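Submitting to Clorska: frequently asked questions

What does Clorska publish?
Essays, memoir and reported pieces about reading, editing and the book trade. We bring out one print issue each December and put new work on the website through the year. We do not publish poetry or fiction.

Who reads my submission?
Every piece is read first by Ilgın Yaman, our essays editor. If she wants to take it further she passes it to Ayuba Bonsu, who makes the final decision.

How long should a piece be?
Essays can run up to 22 double-spaced pages. Book reviews should be kept near 300 words for the website. If your piece is longer, send a short summary and the first five pages.

Do you accept work that has appeared elsewhere?
Only if it appeared on a personal blog, and you must tell us when you submit. We do not reprint from other magazines.

Can I send a piece to other magazines at the same time?
Yes. Please write to us straight away if it is accepted somewhere else, giving the title in the subject line.

What format should I use?
A Word or RTF file, in any readable typeface. Put your name and email address on the first page only. Footnotes are fine but keep them short.

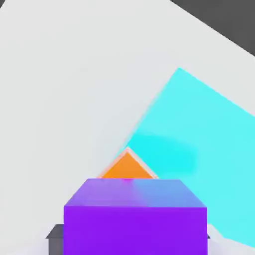
Computer-rendered artwork in pale turquoise and grey

Do you pay?
We pay £200 for an essay in the print issue, plus two copies. Web essays and reviews are paid at a lower rate, which we confirm when we accept the piece. Payment is made on publication.

Will my work be edited?
Yes. Expect at least one round of queries and a proof. We will not change your title without asking.

Who keeps the rights?
You do. We ask for first publication rights and permission to keep the piece in our online archive.

Do you consider historical subjects?
We do. Recent issues have included an account of a printer's daybook from 1816 and a long essay on the Rastogi letters. Tell us which archives you have used.

How do I order back issues?
Through our distributor, Tavadetti, or from the Cindus bookshop. Issues one to three are out of print.

Page last updated September 2018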